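Piqué shirts shrinking in length only

modberg_17
Posted 3/3/20
Washed a cotton piqué polo at 30 C, line dried. Width unchanged, body length down by over an inch. Label says 100% cotton, 282 gsm. Is this normal for piqué or is it a bad lot?

Halás
Normal. Tuck stitches make the fabric wide and short when it relaxes. If the mill stretched it lengthwise at finishing, the first wash takes that back.

tamix
Disagree in part. A compacted fabric should not move that much at 30. I would blame the spin. What speed?

modberg_17
1290 according to the display. Odd number, but that is what it shows.

tamix
Too fast for a heavy knit. Drop it to the lowest setting and compare.

Halás
Spin speed creases a shirt. It does not shorten it by an inch. Relaxation shrinkage happens once the yarn is wet, at any speed.

Iveta M.
Line drying matters too. Hung by the hem, the body can grow again under its own water weight, unevenly. I dry mine flat, front down on an old sheet, and pull the side seams to the original length while damp. 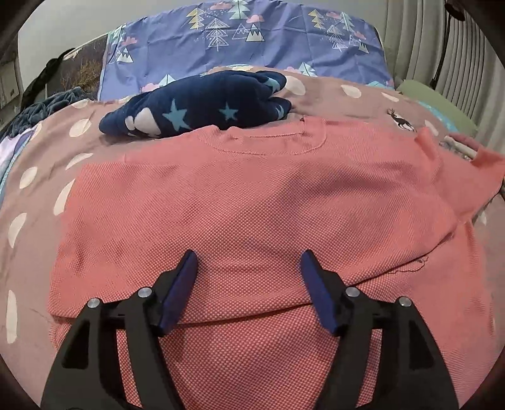 Measure from the high shoulder point to the hem, on the back, before and after. Measuring along the placket gives bad numbers because the placket is interfaced and shrinks differently.

tamix
Fine, but pulling seams is cosmetic. It goes back at the next wash.

Iveta M.
Some of it does. Mine have kept most of the length since August.

modberg_17
Will measure the second shirt before washing and post both figures.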